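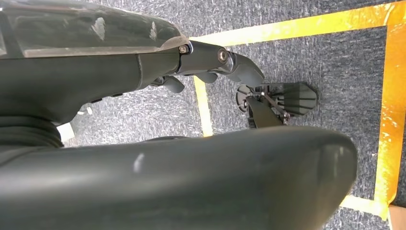 Jirkwood Community Hall
Winter walk-round, January
Checked by: Lilla Bárány
With: Krum Trajkovski (keys and ladder)

1. Front doors open fully and close by themselves
OK. The left one is slow in the cold, as it has been every winter I've been coming here, but it does get there in the end.

2. Fire exit by the kitchen clear
NOT OK on arrival, OK when we left. Stacking chairs again! I know it's the handiest spot after the lunch club, and I do sympathise, but please walk them the few extra steps to the store.

3. Extinguishers in date, pins in place
OK, all 3. The label on the one in the corridor is peeling, so Krum has taped it down for now.

4. Emergency lights
Stage side OK. The one over the cloakroom went dim well before the end of the test. New battery please, and Reto Thaler has kindly said he'll fit it.

5. Hot water at kitchen tap
OK, and lovely it was too on such a raw morning.

6. Stair rail and treads
Rail firm. Rubber edging lifting on step 12, nearest the wall. Needs glueing before the dancing starts up again.

7. First aid box
Short of medium plasters and the eye wash is out of date. Added to the shopping list.

8. Accident book
No new entries, I'm glad to say.

Next check: March, same time, 9.30 at the side door.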